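Humidité d'une penderie contre un mur nord : relevés et corrections

2023-08-11

Catégorie : logement, mesures

Je reprends ici les notes accumulées depuis le mois de février sur la penderie de la chambre, à Lulerow. Le meuble est adossé à un mur extérieur orienté au nord, en brique pleine, enduit plâtre côté intérieur, sans isolation. Les symptômes de départ étaient une odeur de renfermé sur les lainages et un voile gris sur la semelle d'une paire de chaussures rangée au fond.

Matériel. Deux enregistreurs Piltcombe, température et humidité relative, un point toutes les 12 minutes. Le premier était fixé au milieu du panneau arrière, à l'intérieur du meuble. Le second était posé sur l'étagère de la chambre, loin du radiateur et de la fenêtre. Avant la pose, je les ai laissés côte à côte dans une boîte fermée avec une coupelle de sel saturé. L'écart entre les deux appareils est resté inférieur à 2 points d'humidité relative, et je n'ai appliqué aucune correction. La mémoire contient presque 3 000 points. Il faut donc vider les appareils régulièrement, avec un logiciel qui exporte en point décimal et en date américaine. Prévoir une conversion avant toute feuille de calcul.

Premiers relevés. La chambre était chauffée à 20 °C en journée, avec un abaissement la nuit. Dans la penderie, portes fermées, la température suivait celle de la chambre avec un net retard et restait toujours plus basse. L'humidité relative y était nettement plus élevée, alors que l'humidité absolue, recalculée à partir des deux grandeurs, était pratiquement la même des deux côtés. C'est le résultat le plus utile de la série. L'air du meuble ne contient pas davantage d'eau que celui de la pièce, il est seulement plus froid. Un absorbeur à recharge placé dans la penderie traite donc une quantité d'eau sans cesse renouvelée par les jeux de porte. J'en avais acheté un et je l'ai retiré.

Corrections, dans l'ordre où elles ont été faites :

Décollement du meuble. Des tasseaux ont été vissés au mur pour ménager une lame d'air continue derrière le panneau arrière, ouverte en haut et en bas. Il a fallu entailler la plinthe. L'effet était visible dès la première nuit sur la courbe de température.

Grilles. Une grille basse dans la porte gauche, une grille haute dans la porte droite. Ce sont des modèles Vukadinović en aluminium, à encastrer. Le gabarit de découpe fourni est trop juste, il vaut mieux tracer sur la pièce elle-même. La section libre réelle est bien plus faible que la section nominale à cause de la moustiquaire. Je l'ai enlevée sur les deux.

Densité de rangement. J'avais sous-estimé ce point. Des vêtements serrés contre le fond forment une couche isolante qui refroidit encore le panneau. J'ai avancé la tringle et réparti les pièces lourdes. Les cintres épais en bois prennent beaucoup de place ; les cintres moulés en plastique conviennent aux chemises et aux tricots légers, à condition de ne pas y laisser un manteau, dont le poids finit par ouvrir l'angle des épaules.

Linge. Aucun textile ne rentre dans le meuble le jour du lavage. Un coton qui paraît sec au toucher peut encore céder de l'eau pendant plusieurs heures. J'ai vérifié par pesée sur une serviette, avec la balance de cuisine : la masse baissait encore le lendemain matin.

Je n'ai pas touché à l'isolation du mur. Une plaque mince collée derrière le meuble déplacerait le point froid vers les bords, et je n'ai pas de quoi vérifier la condensation derrière la plaque. Dans l'ancien logement de Besness, un doublage de ce genre avait été posé avant mon arrivée, et l'enduit se détachait en arrière par plaques entières.
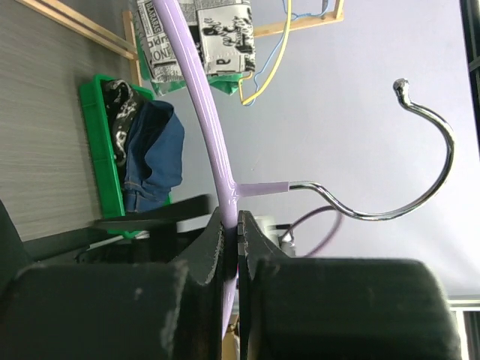
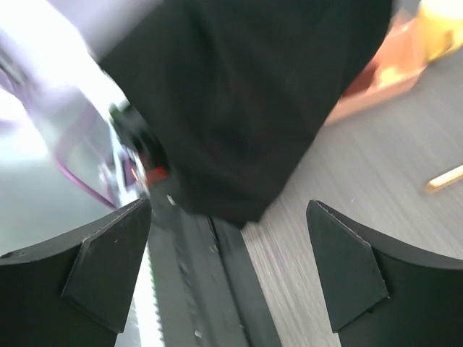
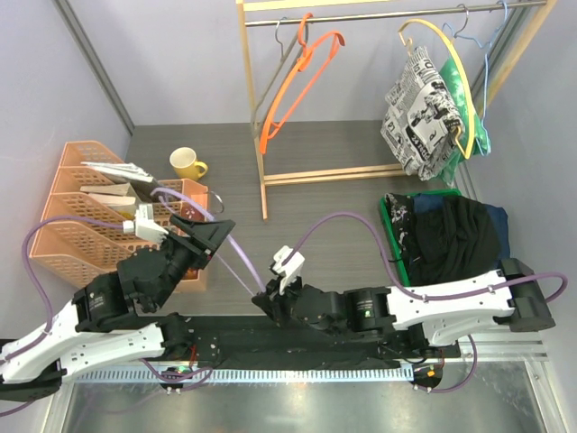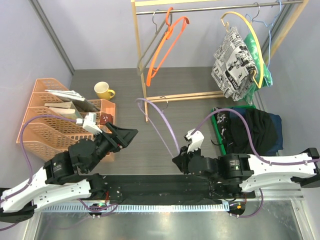
Première vue : cintre en plastique lavande. Deuxième vue : tissu noir.

Reste à faire : une nouvelle série avec les mêmes réglages quand le chauffage sera remis en route. Les relevés d'été ne permettent aucune comparaison, le mur étant alors à la température de la pièce. Je compte aussi déplacer l'enregistreur du meuble vers l'angle bas, côté pignon, qui est sans doute le point le plus froid. Les fichiers bruts sont disponibles sur demande, en CSV, virgule décimale.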